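Week 6 notes: Sleep, naps and why your 3 p.m. slump is not a moral failing

Last updated: May

OK, so these are the notes for the session I rushed through because we spent so long on the caffeine question (great question, by the way, and I'd happily do it again). Read them before the quiz review and bring your sleep log, even if it's ugly.

Let's start with the two things going on in your body at any given moment. The first is sleep pressure. From the minute you wake up, it builds, and it keeps on building until you go to bed. The second is your body clock, which runs on its own schedule and doesn't much care what you had planned. Most of the time the two work together pretty nicely. In the early afternoon they don't: pressure has been piling up for hours and the clock's alerting signal takes a little dip. You get sleepy. You'd get sleepy even if you skipped lunch, and I want you to remember that, since half of you wrote "because of food" on the worksheet!

Food does play a part, though. A big, heavy meal tends to make the dip feel worse, and Remedios Manalo (she's the one who guest-taught the nutrition unit) will tell you the same thing with much better slides. 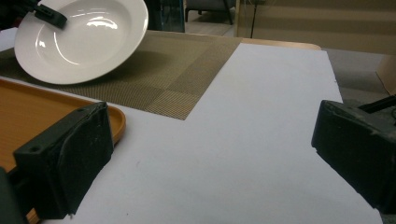
Portion habits are where I'd like you to begin with your logs. For one week, write down when you ate, how big the meal felt to you (small, medium, big, no calorie math please) and how sleepy you were an hour later. Try to keep the dish the same from day to day if you can. A plate like the white one on this page, with a wide rim and a shallow bowl, makes a serving look different from the same food in a deep cereal bowl, and then your "medium" starts to wander. Mine did. I was eating out of a soup mug for half of my own log and had to throw out those days.

Now naps. Short is good. If you keep it under 30 minutes you mostly stay in the lighter stages, so you wake up feeling more or less like a person. Go longer and you may wake out of deep sleep, and then you get sleep inertia, that thick, cranky fog where you can't find your shoes. It passes, but don't drive in it.

Timing matters as well. A nap in the early afternoon borrows only a little from your sleep pressure, and you have time to build it back up before bed. A nap at 6 p.m. borrows a lot. If you already have trouble falling asleep at night, I'd leave naps alone while you're keeping the log, so we can see what your nights look like without them.

Jayson Ignacio asked whether lying down with your eyes closed counts if you don't fall asleep. Sort of! It's rest, and people often feel better afterward, but it doesn't do the same job. Write it down as "rest" in the log and leave the nap column blank.

For next time: finish the log, read page 42 of the course packet (skip the box on shift work, we'll do that together) and come with 2 questions. Anyone who works nights, please see me first, as your log needs a different start time.

Related notes
Week 3: Light, screens and the body clock
Week 4: Caffeine, the long version
Week 5: Reading a food diary
Week 7: Shift work and jet lag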